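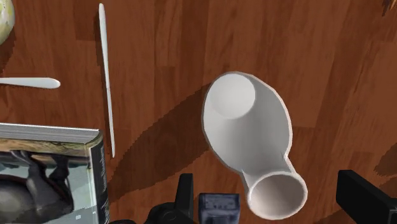

Figure 7. Gripper fingers at the narrow end of the funnel, table view in the simulator.

7. Practice run before the shift

The Citora cell now does the table clearing at Ornport. The operator does not lift the items anymore. The operator checks the pick in the simulator, approves it, and takes over when the arm stops.

1. Log in to Gridix with your own name. Do not use the login of the previous shift.
2. Open scene 66 and wait until the table is fully loaded.
3. Select the funnel. Check that the two fingers are set for the neck and not for the wide opening.
4. Press Approve. If the pick is refused, write the code in the shift book.
5. Repeat with the thin utensils. These need the slow speed.

Note: The book on the table is not a pick item. Leave it unselected.

Caution: An approved pick is sent to the real arm at the next start. Make sure that no person is inside the yellow line.

Operators who worked before at hand clearing must finish the practice run for each new scene. Questions about the new duties or the shift plan go to Heather Whitelaw, extension 769.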